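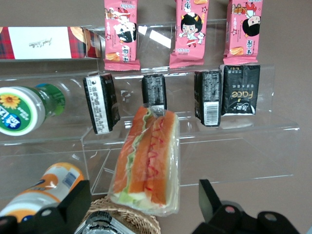 November, workshop notebook. Display stand, second attempt.

Picking up from the last entry, which ended with the word "adhesive" underlined and no further explanation. I have reread it several times and still don't know whether I was for it or against it.

Where we stand: the tiered acrylic stand for the snack counter at Murex is built, sits level, and has had stock on it since this morning. The front-of-house people at Murex wanted something to go by the register that would hold "a bit of everything," and they sent over a box containing a bit of everything. I had asked for the dimensions of the three things they sell most. I got a box of food and a note saying to use our judgment. So the afternoon has been spent using it.

Notes on the stand first, then the stock, then the things that are wrong.

STAND

Clear acrylic throughout, as before. The first one was too thin in the shelves and sagged under anything with liquid in it, slowly, over a night, like somebody falling asleep on a bus. This one doesn't sag. I left it overnight with a full toolbox tray on the top tier and a steel rule laid across it, and in the morning the rule was still touching everywhere it had been touching. I'm calling that a pass.

Edges were sanded by hand and then gone over with the Dremel and a felt wheel. For the record, the Dremel should be on its slowest setting for this and I should stop deciding otherwise. The one edge I did fast has a cloudy patch where the acrylic softened and smeared. It's on the back of the lowest tier. Leave it there.

Joints are solvent-welded, not glued. (Possibly this is what "adhesive," underlined, was about.) Two of the joints have small bubbles. They're inside and they hold, and the person buying a sandwich will not be looking at my joints. I will be looking at my joints.

Glare. Acrylic under our ceiling lights throws a hard white patch straight back at you, and up on the top tier it lands between two of the pink packets, exactly where your eye goes. I moved the whole stand along the bench a little and the glare moved with me. Turned it a few degrees, and it went somewhere else. The lights at Murex are warmer and further off, so this may be a problem that only exists here, in which case I have already spent enough time on it. Check on site before doing anything clever with frosted film.

STOCK, TOP TIER

The long tartan box went up first. Red and black check, white panel in the middle with some small script on it that I'd need my other glasses for. It's a good long box and it makes the left side of the tier look finished in one move. It also uses up a great deal of shelf for one item. Murex can argue about that among themselves.

Next to it, the pink snack packets, hanging. These are the ones with the cartoon kid with the black bob, and they are by a wide margin the most cheerful thing in the shop. On one of them she's got what look like little horns and has a hand up next to a small white animal. I hung three in a row and the last one shows her face upside down. I'd like to say this was a test of whether customers notice. I noticed it when I sat down to write this, and I'm not getting up.

Hanging works better than standing for these. When I tried to stand them on the shelf earlier they slumped from the middle and slid forward on their crimped ends. They hang straight and you can read the front. The drawback is that a hanging packet swings when you take its neighbor. Not much, but it swings, and the second tier is underneath it.

MIDDLE TIER

Four black packets, upright, in a row. I wanted them square to the front like books. They want to lean. The bottom of each packet isn't flat, so it picks a corner and settles on it, and every one of them picks a different corner. The one on the left has swung far enough that it shows you its small print. The one on the right has "Face" in gold lettering, turned sideways, so anyone wanting to read it will have to put their head on their shoulder.

Options for the black packets:

A lip along the front of the tier. Stops them sliding forward, does nothing about the leaning. Easy.

Dividers. Thin acrylic fins, one between each packet. Would fix the leaning completely, and would also mean the middle tier holds these packets and nothing else, forever. Murex changes its stock whenever it feels like it, so no.

Tilting the shelf back a few degrees. The packets would rest against the riser behind them and gravity would do the tidying. I like this one. It does mean breaking a joint, and it was a good joint.

Filling the row. A full row holds itself up. This is what every shop in the world does and it costs nothing. I put it last because it involves no tools.

At the far left of the same tier there's a bottle lying on its side, cap to the front. Lying down is my doing. Standing, it was too tall for the gap and I wasn't going to rebuild a tier for one bottle. On its side it fits, and the wide white cap makes a decent handle for pulling it out. A round thing on a flat shelf is still a round thing on a flat shelf, though. I nudged it and it rolled toward the packets, which is the wrong direction, and then I nudged it back. A strip of clear rubber across that end of the shelf would do it. We have some in the drawer marked WIRE.

THE SANDWICH

The wrapped sandwich is in front of the black packets and hides the bottom part of one of them. I tried it in other spots. On the top tier it looked like it had been put down by somebody who was coming back for it. At one end it pushed everything else along. In front is where a hand goes first, and the sandwich is the thing people will actually be hungry for at 2 in the afternoon, so in front it stays. The packet behind can cope.

Practical point: the sandwich can't be the display model past today. It came in the box as a sample and nobody put a time on it. I am writing EAT OR BIN on a sticky note and putting the note on the bench.

TAKING THINGS OUT

Spent an hour on this, more than on putting things in, and it was time well spent. A shelf always looks fine when you have just filled it. So: take one item, stop, look at what the rest did.

Sandwich out: no change to anything. Best behaved item on the stand.

One black packet from the middle of the row: the neighbors lean into the hole. Taking a second one after that is awkward, as you have to straighten the others with a finger first. Customers won't. They will take whichever one is still standing.

Pink packet: comes away cleanly if you lift and then pull. If you only pull, the whole stand shifts on the bench. Only a little, but it made a noise, and I put both hands out like a goalkeeper. Rubber feet, then. The bench here is that flat gray-brown top and fairly slick. The counter at Murex is slicker.

Tartan box: needs two hands, or one hand and some confidence.

Bottle: see above, regarding rolling.

I did the whole round again left-handed and got the same results, plus one dropped packet.

MEASUREMENTS AND ODDS AND ENDS

Cleaned the whole thing twice. Fingerprints on clear acrylic are going to be the daily life of whoever looks after it, and I'll put a soft cloth in with the delivery so they don't go at it with paper towels. No window cleaner. The Dhanial job came back to us with fine cracks all through the front panel and a strong smell of ammonia, and a claim that it had been like that when it arrived.

Film offcuts: 18 pieces, mostly too small for anything. I've kept them all.

Reser has confirmed the sheet for the second stand, same thickness as this one, cut to our size with the protective paper left on both sides. Last time they took it off for us as a favor. Whoever picks it up, please bring it back flat. It does not go behind the seats.

Gap height on the middle tier should go up by 35 mm on the second stand. That would let the bottle stand and would give a hand more room to get in over the packets. The top tier goes up by the same amount, and then I need to check the whole thing still fits under the shelf behind their register. I have a measurement for that shelf written on the back of a receipt. The receipt is in my other jacket.

TO DO

Rubber feet, four. Clear ones if we've got them, black if we haven't.

Strip for the bottle end.

Front lip on the middle tier, cut and polish, Dremel on slow. On SLOW.

Tilted shelf: mock it up in cardboard before touching the joint.

Ask Murex whether they restock every day or when somebody remembers. It changes how much the leaning matters.

Turn the upside-down packet over.

Find out about "adhesive."

Later, 6 pm. Feet are on, black ones. Pulled a pink packet the wrong way on purpose, hard, and the stand stayed where it was. The bottle rolled.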